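Home Workshop Kitchen Garden Storage About Contact
Search this site Enter keyword Go

Looking after a glued maple board in the workshop

June 11, 2021, by the Otholm workshop page

On my work table there is almost always a wooden board. The table itself is metal with holes, very good for clamps and very bad for everything small. Screws go in the holes, pencils roll, and a freshly painted piece gets a row of round marks on its bottom side. A flat board solves most of it. I have used boards from edge-glued maple for several years, and I want to write down how I treat them, because readers of the page ask this more than anything else.

Choosing the board

Edge-glued means that narrow strips are glued together side by side. Such a board moves less than one wide plank, but it still moves. When you buy it, put it on the floor of the shop and press the corners one after another. If it rocks, take the next one. Look also along the front edge with one eye closed. A small bow you can correct, but a twist will stay with you.

Do not be afraid of different colors in the strips. Maple can be almost cream in one strip and like honey in the next, and with oil the difference becomes stronger. Small knots are fine if they are closed. Pass your fingernail over them, and if it catches, leave that board for shelves.

Mine came from Kultley, the timber yard behind the old station. They cut it to length while I waited and asked 33 for it, cutting included.

First sanding and oil

1. Let the board stand in your workshop for 2 days before you do anything. Stand it on its edge, so the air comes to both faces.

2. Sand with the grain, first with 120 paper and then with 180. I do not go finer. A very smooth board is slippery and the work slides on it.

3. Break the sharp edges with a few light strokes. The end grain needs more patience than the faces.

4. Wipe the dust with a cloth which is only a little damp, and wait until the wood is dry again.

5. Put a thin coat of oil on both faces and all the edges. This I must repeat: both faces. A board with oil only on top will cup, and then you will blame the wood.

6. After a quarter of an hour wipe away what did not go in. Next day make the second coat.

Please spread the oily cloths flat outside to dry, and never leave them in a ball in the bin. They can heat themselves and start to burn.

Small painted pieces

I use the same board when I make or repair toy blocks for the children's corner at Avness. Blocks with simple sides, like a cube or a wedge, are quick to sand on a sheet of paper laid flat on the board. You move the block and keep the paper still. Shapes with many lobes or notches need a strip of paper folded around a thin stick, and there you should count double time.
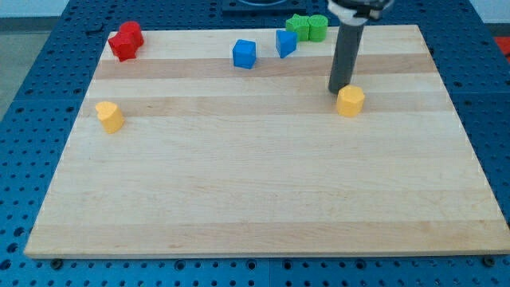
For color work I keep the pieces well apart, so that I can turn one without touching the next. I also finish with one color before I open another tin. If a drop falls on the oiled maple, take it off at once with the edge of a plastic card, and do not rub. Rubbing pushes the paint into the grain, and red is the worst of all to remove.

Before you put a finished block down, check that the board is clean. One grain of sanding dust makes a mark in soft paint, and I have sanded the same side of a cube again for this reason many times.

Keeping the board flat

Turn it over every month or so. In July, when my workshop is warm and dry, I turn it more often. Do not store it leaning against a wall for a long time, and do not leave a wet cup on it. If it has cupped a little, lay it with the hollow side down on a flat table overnight, and look again in the morning before you reach for clamps or weights.

When the surface looks gray or feels rough, sand lightly with 180 and give one coat of oil. My present board has had this treatment every spring, and it still lies flat enough for gluing.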